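Nieminen signs on for Landeo as August shoot confirmed

November 10, 2020

By Jamie Fairclough

Oona Nieminen is going back to films. The actress and singer, off our screens since the second run of Brarnness, has signed for the lead in Landeo, her agent confirmed this morning. Shooting starts in August, mostly in and near Prendodbridge, with a few days of studio work at the end.

She plays Ilse, a ferry pilot's widow who takes over a failing radio station and finds her husband's old tapes in the back office. Drama, mainly. Some songs. Vilja Kokkonen directs from her own script, her first feature after years in television, and people who've read it say it's a good deal darker than anything she did for the small screen.

Nieminen will sing in it too. Two numbers, both new, written by Arvo Ruotsalainen, who did the music for Brarnness and has worked with her on and off since. One was recorded in demo form last month. The other isn't finished, or wasn't when we spoke to him.

"Oona rang me and said she wanted something low, nothing with a big chorus," Ruotsalainen said. "So I threw out the big chorus. It was quite a good chorus. I'll use it somewhere else."

Areeba Qureshi is also in the cast, as the station's night presenter. Qureshi was last seen in the stage version of The Salt Road, which closed early in spring along with everything else, and this will be her first job in front of a camera in a while. She told her followers last night that she had "been sitting on this for weeks" and then put up a picture of the script with the title covered by a mug. Fans worked it out in minutes.
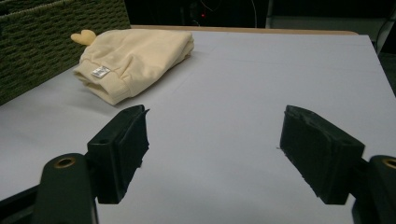
A folded cream garment on a white table.

Money comes from Mladenović, the small production outfit behind last winter's Glass Harbour. No budget given. The company did say the film will be made with a reduced crew and that regular testing has been costed in from the start, so the dates should hold even if rules change again. Should. The shoot was first pencilled in for this summer and got pushed back a full year.

Local extras wanted. The casting call for the harbour crowd opened at the weekend and had 3215 names on it by last night, for 123 places. Kokkonen says they'll look at all of them, and that anybody who can handle a boat goes to the top of the pile. The list stays open untill the end of the month. No acting experience needed for most of the parts, though a handful have a line or two.

There had been talk that Nieminen was done with acting. She turned down a third run of Brarnness, sold her flat in the city and put out an album of folk songs which did modestly well, and she gave no interviews to go with it. Her agent says she was never retired, just picky. She read Kokkonen's script in one evening and said yes the next day.

The story is set in 2000, so expect a lot of minidiscs and bad jumpers. Kokkonen has been asking around for working studio gear from the period and has already been lent a mixing desk by a former presenter at the real station in Prendodbridge, which will stand in for the one in the film. Some of the interiors will be done there overnight while the station runs off a spare room.

No release date yet. A festival run is hoped for before it goes to cinemas, according to Mladenović, but thats a long way off. Casting for the husband, who is heard on the tapes and only seen once, is still going on, and a name is expected before Christmas.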